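Speaker notes: House rules for simulated arms (afternoon session)

Slide 1. Welcome
Say hello, let people find a seat, thank them for coming back after lunch. Mention that I've been at Mullora long enough to have broken most of the rules I'm about to read out, so they're among friends!

Slide 2. Why write rules for a simulation?
Nobody gets a pinched finger in a simulator, and for a long while we took that as permission to be sloppy. Then we tried to move the Tonach tasks over to the real bench and found that half our runs relied on things a real arm should never be allowed to do. So now the rendered cell follows the same code of practice as the one down the hall. Pause here, somebody usually has a story.

Slide 3. Clearance at the fingers
Our rule is that both fingertips have to be judged separately, even when the part looks nicely centred. Take your time on this one.

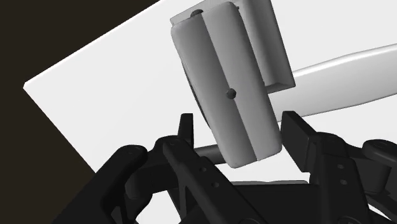

Close view at the gripper: a clear gap on the left, very little on the right.

Ask the room whether they'd sign it off. (Let them argue a bit, it's good fun.) The written rule says you check a second viewpoint before you record any grasp, and you log contact from the simulator, never from the picture alone.

Slide 4. The whole cell
Go slowly, people at the back like to read the arm. The second rule is about everything that isn't the task. We ask for a wide view with every run, so a reviewer can see what else is on the table and how near the arm comes to it.

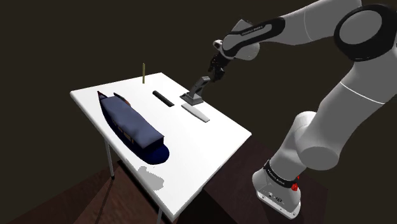

Lundex, our review tool, won't accept a run without that wide view, and I know it's a nuisance. We reviewed 1000 runs in June and sent 34 back, mostly for missing notes on objects the arm had no business touching. Fixing the notes is a small job if you do it the same day, and a miserable one a month later.

Slide 5. Where to find it
The full list has 13 rules and lives in the Seo folder. Please scribble on it and send it back to me. Questions, then tea.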